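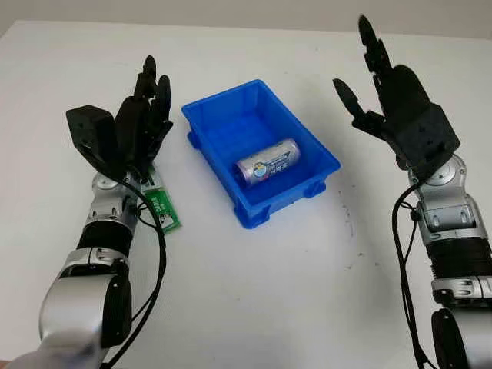 I've been putting off replacing our cordless vacuum for so long that my sister Harriet Dunleavy bought me a dustpan as a joke. The old one managed four minutes on a full charge by the end, which would do the hall and half the stairs, and then I'd be stood there on the sixth step with a dead machine and a lot of dog hair above me. So in June I finally gave in and ordered the Triltard, and I've now lived with it long enough to have opinions!

First, the battery, which was the thing I cared about most. It slides out of the handle with a proper click, and you can charge it on its own on the kitchen worktop instead of having the whole vacuum propped up next to a socket. I can't tell you how much I like this. Our only spare socket is behind the bread bin, and the old vacuum used to lean there like an uninvited guest. On the middle setting I got 42 minutes out of it the first time, with a couple of stops to move chairs, and it hasn't dropped off much that I can tell. On the top setting it's a different story — I did the living room rug and the car and it was flat. You can buy a second battery, but I think the price is cheeky and I haven't.

Suction is good. Not as good as the big plug-in Sorensen my mum has, which could take the pattern off a carpet, but good enough that I went over a rug I thought was clean and had to empty the bin twice. The bin, by the way, is my main grumble. It's small, and the flap opens downwards with such enthusiasm that if you aren't holding it right inside the wheelie bin you get a face full of fluff. Myrtle Schumacher from my allotment group has the same model and puts a carrier bag round the whole end before she presses the button. I've copied her and it does help, although it looks ridiculous.

The attachments are a mixed lot. I use the little crevice nozzle constantly (sofa, skirting boards, that horrible gap beside the cooker). The soft brush is fine for bookshelves. The one described as a pet tool has a tiny spinning roller that jams the moment it meets an actual pet hair, and ours is a very hairy house, so that went in the drawer after a week. I did email the shop in Pliselley to ask if mine was faulty and a very nice man called Ignacio Tran sent me a replacement without any fuss. The replacement jams too.

Weight next. It's light enough to do the ceiling corners with one hand, but all of the weight is up at the top by the handle, so my wrist knows about it after the stairs. If you've got any trouble with your hands I'd go and hold one in the shop before you buy. It's also noisier than I expected, a sort of high whine, and the dog leaves the room.

Cleaning the filter is easy: twist, rinse, leave it on the windowsill overnight. Do leave it overnight. I put mine back damp once and the whole landing smelt of wet spaniel for days.

Would I buy it again? Yes, I think so, if it was on offer like mine was. I wouldn't pay full price with that bin. Several of you have asked how it compares with the Rilorura upright and I've been promised a loan of one, so I'll try them both on the same stairs and add a bit to this page when I have.

Contact | Copyright Rosalind Ruiz-Ortega | Back to top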